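Workshop > Storage > Metal

Touching Up Scratched Metal Bins and Drawers

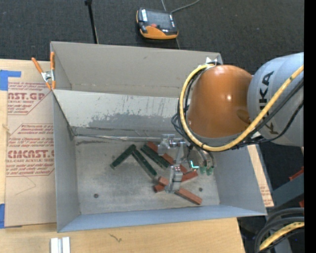

Quick one on repainting metal storage, parts bins, drawers, tool trays, whatever. Been doing a run of them for the shop at Firdale and keep getting asked for the steps. First thing is decide if it even needs it. Light scratches and scuffs on the floor of a bin, like on the grey one here, I'd mostly leave. Darker worn patches low down on a divider are worth a closer look, run a fingernail over it. If the nail catches, sand it. If it's just a stain, wipe with mineral spirits and move on.

What you need

Sandpaper, 60 grit and 200 grit
Wire brush, small
Mineral spirits, rags
Metal primer, spray
Enamel topcoat, spray
Masking tape
Gloves, mask

Cleaning

Empty it. Vacuum the corners, grit always hides where the divider meets the floor. Degrease with mineral spirits, then warm water and dish soap, then dry it properly. Any small holes in the floor, push a rag through and get the gunk out of those too. Don't skip the drying. I did one in January in a cold garage, thought it was dry, wasn't. Primer came off in sheets.

Sanding

60 grit on rust only. Go easy, it leaves deep marks. Then 200 over everything you plan to paint, just enough to kill the shine. Wire brush for seams and edges. Watch your fingers on any ragged edge, gloves on. File it down first if its bad.

Wipe again. Let it flash off before you open the primer.

Priming

Outside or door open. Tape off labels and runners. Light coats, can about a hand and a half away, keep moving. Do the inside corners first, then the walls, floor last. Two thin coats. Wait between them, whatever the can says.

If you get a run, leave it alone till it's hard, then sand flat. Poking at it wet makes a mess.

Topcoat

Same deal. Thin coats, 5 minutes or so extra on top of what the can says if it's humid. I use a mid grey becuase it hides dirt. The Culley drawers got blue and show every mark.

Sloping dividers: lay the bin so the slope is close to level, spray, let it set, then flip. Otherwise it sags at the bottom.

Curing

Dry to touch is not cured. I give it 14 days before anything heavy goes back in. The Polishchuk trays went back in use too early and the paint stuck to the parts. Had to strip the lot and start over.

Rubber mat on the bottom afterwards if you're storing bolts or castings. Cut it a little short so it lifts out for cleaning.

Filed under: Metal, Paint & Finish, Shop Storage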